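Belberg Home Robotics Notes
@belberg_notes
19 February 2020

Okay friends, I promised a proper thread on the laundry robot and the fault that ate most of our February, so get a coffee, because I am not known for being brief. 1/

Background for new folks (hello, and thank you for putting up with me!): we have a two-armed robot we call Flarance, and its job is to pick up a laundry basket, carry it past a sofa and set it down. We'd been running it on the arm controller from Cernatley, and it had been going along so nicely that I'd started bragging to my family. 2/

Then one afternoon the left arm closed on the basket, lifted it a little, and just kept squeezing. No alarm, no warning light, nothing on the screen. The right arm was still following the plan like a good student while the left one was slowly folding the rim inward. I hit the stop button and my heart was going like a drum. 3/ 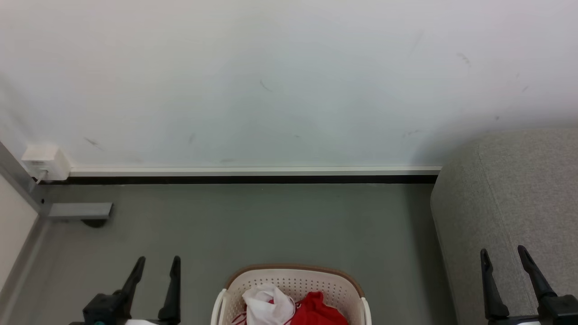

Basket between the two grippers, sofa on the right.

First thing I want to say, before any of the nerdy stuff: no person was hurt. We keep a rule that you stay out of arm's reach whenever the motors have power, and I have grumbled about that rule more than once. I take back every grumble. A hand on that rim would have been a very different thread. 4/

So what happened? Each gripper has a force limit. It's supposed to close until it feels a certain push back, then hold there. The log said the left gripper was reading almost no force the whole time, so as far as the software knew it hadn't touched anything yet and should keep closing. Perfectly logical, and perfectly awful. 5/

I spent two days sure it was the sensor. I swapped it, I recalibrated it, I talked to it kindly. It passed every bench test I own. Then I ran the lift again with a foam block and got good readings, over and over, and felt very silly and very tired. 6/

What finally cracked it was reading the raw log one line at a time, all 3,883 lines of it, with a ruler held up to the monitor like my grandmother reading the phone book. At line 17 of the lift there was a tiny hiccup. The force reading repeated itself. And then it repeated itself again, and again, all the way down. 7/

The reading wasn't low. It was old! The message from the sensor had stopped arriving, and the controller was happily reusing the last value it got, from just before contact. With the foam block the arm stays close to the body. On the real lift the wrist turns further, and a cable inside the sleeve gets pulled just enough to drop the signal. 8/

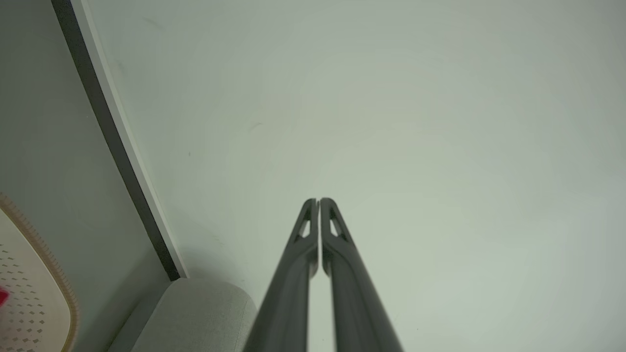
Once I knew to look at the wrist, I could make the fault come and go by turning the joint slowly with the gripper empty and watching the message counter. Turn, stop. Turn back, start again. I may have done a small dance, and then I did it many more times to be sure, because I have been fooled by a happy accident before and I bet you have too. 9/

There are really two faults here and I want to be fair about it. The cable is ours. I routed it, I thought it had enough slack, and I was wrong. The stale reading is a software setting: there's a timeout for old sensor data in our setup, and I had left it switched off back when we were chasing a different problem. So that one is ours too, come to think of it. Ouch. 10/

Changes so far: a longer cable with a proper loop at the wrist, and the timeout is on. If a force reading gets older than 72 milliseconds, both arms stop and hold where they are — both, not just the one with the problem, because one arm carrying on alone was half of what scared me. 11/

I also added a check at startup. The wrist goes through its whole range before it's allowed near a basket, and if a single message goes missing, the run doesn't start. It makes mornings slower and I find I don't mind a bit. 12/

Still open: what should the grippers do when they stop while holding something? Letting go drops the load, and holding on could trap somebody's fingers. Right now we hold, with the motors limited, and there's a manual release you can reach from behind. The folks over at Asante have been generous with their thoughts on this, and I'd love to hear from anyone else who has had to choose. 13/

The old basket has a bend in its rim now and lives in my garage full of gardening gloves. If you run arms like these, please go and check whether your timeout is switched on. I'll be in the replies this evening once dinner's done. 14/14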